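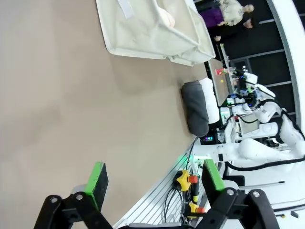 Minutes, Soft Goods Storage Working Group, Ellbridge, August 4, 2026. Nilmini Munasinghe opened the meeting with the bin layout for the linen area. Floor placement was reviewed first. The cream fabric bin stands on the floor with the gray bolster and the white pillow lying near it, and the group agreed that cushions and pillows need a marked position of their own. The January minutes were accepted without change.

Item 2. Bin sizes. Reltura quoted for 23 bins in two sizes. Delivery is to the Bepari store. Soft sides were accepted. Rim height is to be confirmed in writing before the order is placed.

Item 3. Towels. Rolled storage was adopted for all sizes. Folded storage remains in use at Hirnirari until the present shelf labels run out. Rolls are to be laid parallel, sorted by color, then moved to the bins. Maximum load per large bin was set at seven towels. 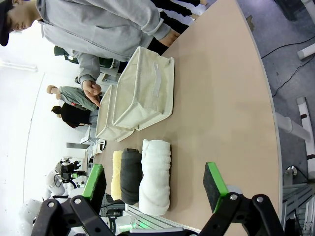
Item 3: two fabric baskets and rolled towels in white, dark gray and pale yellow.

Item 4. Labels. Stock of 50 blank labels is held. Labels go on the side with the handle strip.

Actions: N. Munasinghe to request rim height from Reltura and to issue the revised floor plan.

Shares: 2
Comments: 0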